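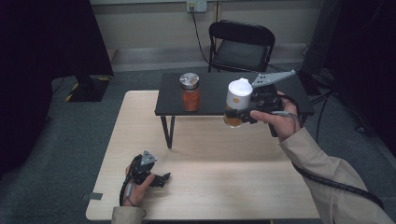
One lid of metal, one of plastic: a pair of jars and a small black table on top of a larger one.

Magazine > Food > Store cupboard

The jar people would like a word

By Geeta Rana
Monday, September 3, 2018

Every few years somebody decides that we are all storing our food wrongly. This time it's jars. Walk into any kitchen shop in Cenville and there is a wall of them, empty, at prices that would once have bought the jar, the jam and a loaf to go with it.

I have nothing against a jar. I have a shelf of them, mostly washed out and kept for a day that hasn't come. What I doubt is the claim, made with a straight face by Sullo in its autumn catalogue, that a "considered jar wall" will change how a household eats. The starter set costs £199. For that you get the jars and a booklet. The shelf is extra.

Alby Sutcliffe has sold preserves on the Saturday market since he gave up plastering, and he puts his in whatever the wholesaler has. "Metal lid, plastic lid, they ask me which is better," he says. "Better for what? If you're eating it by Friday you could put a saucer on it."

He does have a view on metal. A screw lid on a hot-filled jar pulls down tight as the contents cool, and you hear the pop when you first open it. Plastic lids are handy for a jar already on the go, don't rust, and can be written on. He wouldn't use one for anything meant to last until March.

Then there is the second table. Liao and Hernotel both now sell a low stand meant to sit on your worktop, so that the jars at the back are lifted above the jars at the front. I borrowed the Hernotel one for a fortnight. It held my chutneys perfectly well. It also took up the part of the worktop where I chop onions, and by the second weekend I was chopping onions on the draining board.

The sizes are another puzzle. Sullo's jars come in 500 ml and 900 ml. A kilo bag of rice, sold everywhere as 1000 g, goes into neither without leaving you a twist of rice in the bottom of the bag, held shut with the same clothes peg as before. I asked Sullo about this and was told that the sizes had been "chosen for harmony".

Labels I will allow. A small round one with a date on it is worth more than any matching lid, and costs next to nothing. Chilli jam and tomato relish look alike at seven in the morning, as my porridge can confirm.

The stand has gone back. The old jars are still on their shelf, and I've bought two of Alby's, a red and a brown.

Contact the food desk | © 2018 Cenville Magazine | Back to top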